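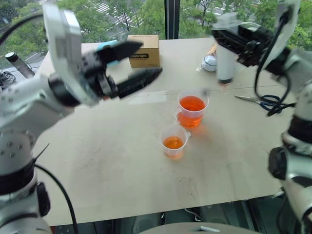
Chapter 9
Deciding What to Do Next: Task Planners on Two Arms

Helge Moen and Maham Bangash

What you need first: Chapter 6 (state estimates), the second half of Chapter 7. Skim Chapter 8 if short of time. The gripper code from the Altmont exercises should compile. If it doesn't, fix that before reading on.

9.1 Where we are

So far every program in this book did one motion. Move to a pose. Close. Open. Back off. You gave the goal, the motion planner found a path, the controller tracked it. Fine for one arm and one object.

Now two arms, one table, several things on it. Two cups with orange or red liquid in them, one further back than the other. A bottle in the right gripper, the left gripper open with nothing in it. Which arm moves? Where to? Does the left one wait? The motion planner can't say. It never asks why, only how. Picking the next step is the job of the task planner and that is this chapter.

9.2 A first try, and why it breaks

Most people start with a script. A list of steps, run top to bottom. Rizwan Orakzai's students at Gremton wrote one for a pouring task – 40 steps, neat, well commented. It ran until a cup was set down in the wrong place. Step 12 assumed step 11 had worked. It hadn't. The arm went on and poured anyway.

Next try: add checks. An if after every step. Then an if inside the if. The Gremton file grew to 691 lines and there were still cases missing. Nobody wanted to touch it by the end of February.

The trouble is that the order of steps and the state of the world are mixed up in teh same code. Pull them apart.

9.3 Three parts

State. What is true now, as far as perception can tell. holding(right, bottle). empty(left). on(cup_a, table). Short facts, each one with a time stamp. Old facts get dropped.

Actions. Each has preconditions and effects. pour(right, bottle, cup_a) needs the bottle held and the space above the cup clear of the other arm.

Goal. A set of facts you want to be true.

The planner searches for actions that get from state to goal. After each action, look again – replan if the facts don't match. Our version is called Brosten, source in the back of the book. On the pouring task it expands 1,107 nodes before it finds a plan, far too many, and section 9.6 cuts that down.

9.4 Things that are not in the goal

Scissors on the table. A cardboard box at the back. A thick black cable that hangs off the right arm and lies across the scissor handles. None of it is in the goal, all of it takes up space. Do you model the cable? Liên Hoàng argues yes in the notes to Chapter 7, we mostly say no and pad the arm's collision shape instead. Both choices cost you something. Padding is cheap but it rules out some reaches that would of been fine.

Before section 9.5, write down by hand the facts for a table near you. Use only predicates from 9.3, then mark the ones a camera could get wrong. Keep the list, you will load it into Brosten in the first exercise.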